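Evaluating a Purchased System: The Koten Bimanual Kit
Course handout, unit 5
Prepared by Ileana Costache, with lab notes from Lucian Lungu
Revised December 2023

Purpose of this unit

Up to now we have looked at robot systems from the builder's side. In this unit you take the buyer's side. You will read a vendor's offer, try the product for yourself, and write a short recommendation. The product is the Koten bimanual kit, sold by Jitham. The department has a trial license through the end of the semester, and your reports will be read before anyone decides on a purchase.

What is on offer

The kit comes in two tiers. The software tier has the simulator, a two-arm model with five-fingered hands, a task library of 40 tabletop tasks, and a scripting interface. The hardware tier adds the physical arms, a control cabinet, and an installation visit. Our trial covers the software tier only.

Jitham quotes the software tier at $3,883 per year for one lab. The quote includes updates and email support. It does not include training, and it does not include the connector needed to run scripts on physical arms. Read the second page of the quote carefully. Several students in October assumed the connector was part of the base price and built their cost tables on that.

For comparison we use Eltport, the single-arm package you worked with earlier in the course. Eltport has fewer tasks and a gripper in place of a hand, but its log files are easier to read and the department already owns it. Your recommendation has to say whether the second arm and the hands are worth paying for, given what our courses teach.

The trial task

Everyone runs the same task, fruit to bowl. One piece of fruit and one bowl are placed on a table, and the fruit has to end up in the bowl. Either arm may be used, and handing over from one arm to the other is allowed. The vendor lists this as an entry-level task. Lungu's notes agree for the planning part and disagree for the grasp, where the default finger settings close too fast on small round objects.
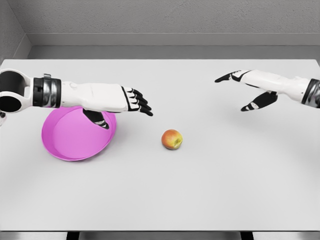 Arm selection is the first setting you will have to make a decision about. The kit can choose the arm for you or follow a fixed rule that you write. In automatic mode it compares the distance from each hand to the object and picks the shorter one. With the apple out in the open between the two hands but much nearer the left fingertips, the distance rule gives the left arm, and you should check that your script does the same. Then look at where that hand is. It is over the right half of the bowl, with the thumb lower than the palm, so a path that drops first and moves sideways second may bring the thumb into the rim. Write your path so that the hand clears the bowl before it goes down. The right arm has a longer reach to make but no bowl under it, and you may argue for using it if you explain the extra travel.

Run the task with the automatic rule first, then with your own. Change only one setting between runs. Save the log after every run, including the failed ones – the simulator overwrites the last log without asking.

What to record

For each run, write down:
Which arm was used and what selected it
Time from start command to release
Any contact between hand and bowl
Where the fruit came to rest
Any setting changed from the default

A run counts as a success if the fruit is at rest inside the bowl and the hand has moved clear. If the bowl has shifted, note it, but it is still a success.

Limits of the trial

Simulated contact is a model. Finger friction in the kit is a single number per material, and the vendor does not say how it was measured. Detlef Gerlach will cover contact models in the guest lecture, so bring your logs. Until then, do not write that the kit "can grasp" an object. Write that it did so in simulation, with the settings you used.

The report

Work in groups of 2. The report has four parts: a summary of the offer, your results, a cost table, and a recommendation to buy, wait, or decline. Part three must show the price with and without the connector. Part four should be one page at most.

Ionuț Coman's group handed in a good report on the Ghiță conveyor module last year, and a copy is in the course folder. Use it as a guide to length and tone. Its cost table follows the old format, so take the new one from the folder.

Questions about license keys go to Emanuel Sima. Questions about the task or the report go to me.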